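From: Yasuo Murakami
To: tullano-packaging list
Date: 05/09/2019
Subject: Re: Bag inflation at altitude, Drolcombe depot

Marlene Lammers wrote:
> We moved the snack line to the Drolcombe depot in January and the
> retail side complains that chip bags arrive swollen. Two have split at
> the back seam. The filler settings are the same as before. Is there a
> fill volume we should be using, or is this a film problem?
> Marlene

Marlene,

It is most likely neither the film nor the filler. You pack near sea level and the depot sits at 3,805 feet. The outside pressure drops by 13 percent or so on the way up, and the headspace gas tries to expand by the same share or a little more. A bag with slack in it takes that up as extra volume. A bag already filled tight cannot, and the load goes to the seals. The back seam tends to go first if jaw temperature is on the low side.

What I would check, in this order:

1. Headspace at the filler. Measure bag thickness under a fixed plate, 5 bags per lane, before case packing.
2. Seal strength on the back seam as well as the ends. Many plants only pull the ends.
3. A vacuum chamber hold at depot pressure for 90 minutes. Look for creep in the seam – a bag can pass at ten minutes and still open later.

Display is a separate matter. Tight bags slide off each other, so flat stacking on top of a fixture works only with a few bags in one layer. 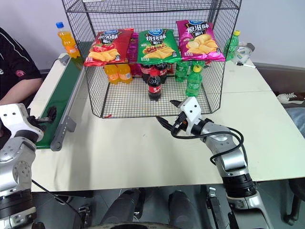
Chips laid flat on a wire basket, drinks inside.

On case count: if you are at 42 per case, try a lower count before you touch the gas. Swollen bags in a full case press on each other and the corner ones crease, and creases give you pinholes that look like seal leaks in the dye test.

Ilse Steinbach posted a headspace table to this list a while back. I could not find it in the archive. Ilse, if you still have it, please resend.

Which film is it now, still the Nolte laminate?

Yasuo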